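# Laying a dry gravel path on a slope without it washing into the street

I've now done this twice, once badly at my old rental in Drornport and once pretty well at the house in Gosinville, and the second one is still sitting where I put it. So these are the notes I wish I'd had the first time.

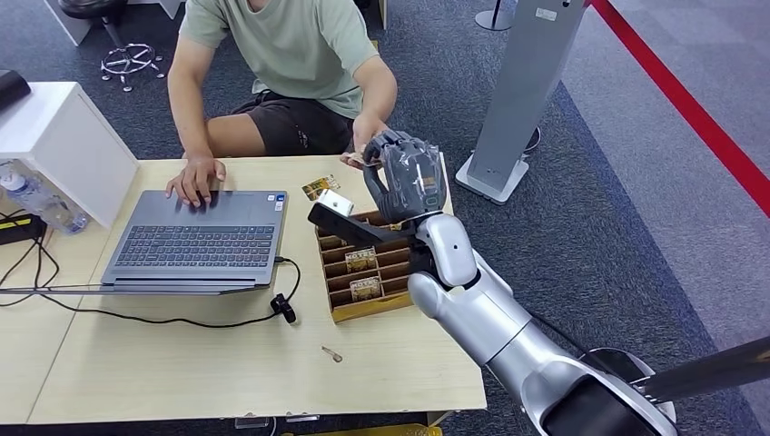

**How deep should the gravel be on a sloped path?**

Three inches of compacted base with 2 inches of loose gravel on top. Go deeper on the loose layer and you'll feel like you're walking on a beach, and the whole thing creeps downhill with every footstep.

## What I used

- Crushed rock for the base (the kind with the dusty fines still in it)
- Angular 3/8-inch gravel for the top
- Steel edging and the stakes that go with it
- Rot-resistant 4x4s for the cross pieces
- Rebar, cut to 2-foot lengths
- Woven landscape fabric
- A hand tamper, a flat shovel, a steel rake, a line level and a lot of string

Please don't buy pea gravel for this! I did, in Drornport, because it was pretty and on sale. It's round. Round things roll. By December most of it was in the gutter and I was out there with a dustpan.

## Mark it out first

I lay a garden hose on the ground and shove it around with my foot until the curve looks right, then go look at it from the kitchen window and shove it around some more. Leave it overnight if you can stand to. On a slope you want the path to wander across the hill a bit instead of charging straight down it, since a straight run is basically a ditch with nicer rocks.

Mine is 3 feet wide. I'd go wider if I ever did it again, wide enough for the wheelbarrow plus my knuckles.

## Dig

Take out 5 inches of soil along the whole route. Pile it on a tarp on the uphill side so you aren't hauling it up later. If you run into a big root, curve around it (my path has one bend that everybody compliments and it exists entirely because of a maple).

Call the utility marking line before you put a shovel in. I put it off, and then the orange flags went right through the middle of where I'd planned to start.

## Set the cross pieces

These little timber steps hold the gravel in place, and they're the part I skipped the first time around.

1. Start at the bottom of the slope and work up.
2. Cut a 4x4 to the width of the path and drill two holes straight through it, a few inches in from each end.
3. Set it in a shallow trench so the top ends up just proud of the finished gravel.
4. Check it side to side with the level. Fuss with it. A crooked one will bug you forever.
5. Pound a piece of rebar down through each hole until it's flush or a hair below.

For spacing, I put one in every 4 feet on the gentle part and every 2 feet where it gets steep by the hose bib. Between the cross pieces the gravel should be nearly flat, with just a slight tilt toward the downhill side edge so water can get off the path.

## Fabric, base, edging

Fabric goes down on the bare soil, under the base. I know some people put it directly under the top gravel, and then it pokes out and flaps around and the gravel slides on it like a cookie sheet.

Shovel in the crushed rock in two goes, wetting and tamping each one. Wet it with the hose on mist until it's dark all the way across but not puddling. Then tamp until the sound changes from a thud to more of a smack. You'll know it. Your shoulders will also know it, and I rented a plate compactor for the last stretch and felt no shame.

Steel edging goes in after the base. Leave it half an inch above the finished surface on the low side.

## Top gravel

Rake it on, walk on it for a week, rake it again and top up the low spots. I'd ordered the gray from the yard on Ota Road and was short by a few buckets, and of course the next batch was a slightly different gray. Order extra.

## Upkeep

I rake the downhill edge back up after a big storm and pull the odd weed seedling while it's small. Leaves are the bigger job. Get them off before they rot down, or you're growing soil in your path.

I planted creeping thyme along the uphill side and it's starting to spill over the edging nicely. The stretch by the hose bib still needs one more cross piece, so that's next.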